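About Gisler & Gil

We translate instruction manuals. Somebody has to, and for a long time it was plainly somebody who had never met the language, the appliance or a screwdriver. Gisler & Gil opened in November in two rooms above the Vascombe dry cleaner, with 2 desks, one kettle and a contract for a bread maker booklet that ran to 84 pages. There were 28 warnings before you got to the flour.

Byung-chul Gil still reads every job before it leaves the building. He used to teach night classes in technical writing in Omholm, and he has a red pen and strong feelings about the word "ensure." Gisler does the invoices and the arguing.
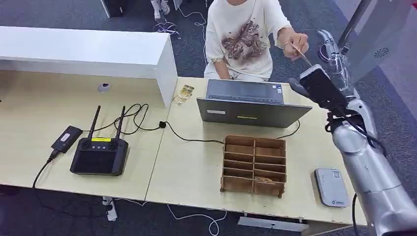
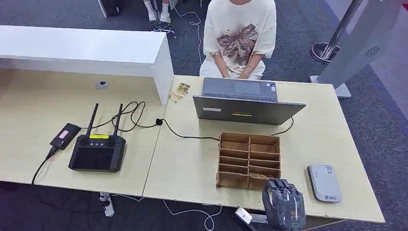

Most of our work is for small makers who sell abroad and have reached the stage of getting puzzled mail from their customers. We take the original text, translate it, and then hand it to a reader who has never seen the product and would prefer to be at lunch. If the reader gets stuck, the sentence goes back. Drafts get read on an open laptop, like the one on the desk, with the screen turned toward the person doing the reading and away from the translator, who tends to hover. It slows us down a little. Clients who want it by Monday are told which Monday.

Our longest job so far was the Gutarby sewing machine handbook, all 3010 lines of it, including a chapter on bobbins that made Gisler take up walking. We are fond of it now.

We don't do poetry, wedding speeches or tattoos. The tattoo rule is firm and came from experience.

If you have a manual that needs help, send us the first few pages and tell us who will be reading it. Visitors are welcome after ten in the morning. Use the side door and mind the step – the sign about it is being rewritten.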